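Dotent extends hand-held teaching trials to Zasness building

Dotent has moved the second stage of its demonstration programme into the ground floor of the Zasness building, where staff are recording everyday tasks with hand-held grippers instead of steering a robot arm from a desk. The work began in April and will run for 30 weeks.

In the first stage, operators drove an arm by remote control from a console supplied by Bensaid. The method gave clean joint data but was slow. A single drawer task could take a trained operator most of a morning to record to an acceptable standard, and the arm had to be bolted down again each time the task moved to another room.

With the hand-held tool, the operator carries the gripper and carries out the task directly. A wide-angle camera on the body records the view past the fingers, and the tool's path is worked out afterwards from the video. The recorded path is then converted into motions that an arm with the same type of gripper can follow.

"The person's hand is already doing the planning," said Timothée Collet, who leads the recording work at Dotent. "We lose force information compared with the console, and we accept that for now. What we gain is that a new room costs us a walk down the corridor and a fresh calibration."

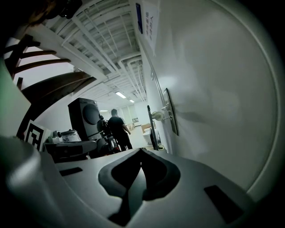
View over the body of the hand-held gripper at Zasness, with a black-and-white marker panel at left. Photo: Dotent

The target for the stage is 900 accepted demonstrations across seven tasks, among them opening a round-doored appliance, moving lidded containers and turning a knob. Each recording is limited to 30 seconds. Longer jobs are split into sections and joined in software, with the operator returning the tool to a fixed starting pose between sections.

Checking is handled by Tymofii Sirko, who rejects any recording in which the path breaks up. Long plain walls are the main cause, he said, as they give the tracking software little to hold on to. Fast turns of the wrist are the other. Operators have been asked to keep the tool level when walking and to pause briefly before closing the fingers.

Remote control has not been dropped. The Bensaid console will still be used for corrections – an operator takes over when the arm drifts from the demonstrated path, and the intervention is stored with the original recording.

Software for the conversion step is being written by Vison, which will also run the comparison between the two methods. Results for the drawer and container tasks are expected first. The appliance task will follow once the gripper fingers have been changed for a longer pair.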